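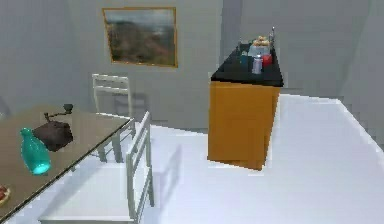

Corpus Draderia : lettres de locataires et réponses de la régie

Ce dépôt contient 1 497 lettres échangées entre les locataires de la cité Draderia et la régie Bergmann, qui gérait les immeubles. Les lettres sont transcrites, anonymisées et annotées à la main. La langue est le français, avec quelquefois des mots d'allemand que nous avons laissés comme ils sont.

Contenu

lettres.csv : une ligne par lettre
fils.csv : le lien entre une lettre et sa réponse
motifs.txt : la liste des motifs avec leur définition
notes/ : remarques des annotateurs, non relues

Les lettres des locataires sont 896, les réponses de la régie 601. Une réponse peut concerner plusieurs lettres ; dans ce cas la colonne id_fil est répétée.

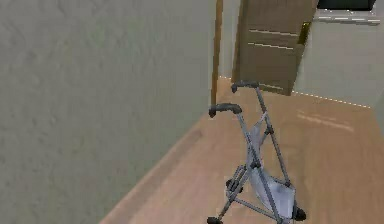 Champs de lettres.csv

id : identifiant stable, ne change pas entre les versions
sens : L (locataire) ou R (régie)
mois : le mois seul, par exemple novembre ; l'année est retirée
motif : chauffage, bruit, loyer, peinture, clés, autre
texte : transcription, orthographe d'origine conservée
lisible : oui, partiel

Transcription

Les lettres manuscrites sont 552. Chacune a été lue par deux personnes, et les différences ont été discutées au téléphone, ce qui a pris plus longtemps que la transcription elle-même. Un mot illisible est noté [?]. Nous n'avons pas corrigé les fautes, même quand elles gênent la lecture. 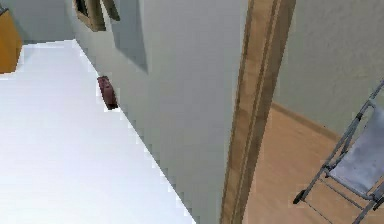 Les ratures sont gardées entre accolades seulement si le mot rayé reste lisible. Les formules de politesse sont complètes, car elles ont servi à une première étude sur le ton des réclamations. Les signatures sont remplacées par SIGN, les numéros d'appartement par APPT.

Limites connues

Le motif « autre » est trop large et mélange des remerciements avec des demandes de cave. Les lettres d'hiver sont plus nombreuses, donc le chauffage domine. Il manque le classeur de l'immeuble Okamano, que nous n'avons pas retrouvé. Merci de ne pas essayer d'identifier les personnes.

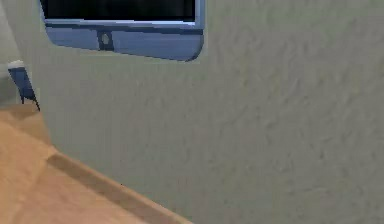
Delwyn Tawhiri

Version 2. Par rapport à la première, j'ai séparé « peinture » de « autre » et j'ai refait fils.csv, où plusieurs réponses étaient attachées à la mauvaise lettre. L'outil de recherche Rolcombe lit les fichiers sans conversion, mais il faut choisir l'encodage UTF-8 et le point-virgule comme séparateur.

Pour signaler une erreur, ouvrir un ticket avec l'id de la lettre et la correction proposée.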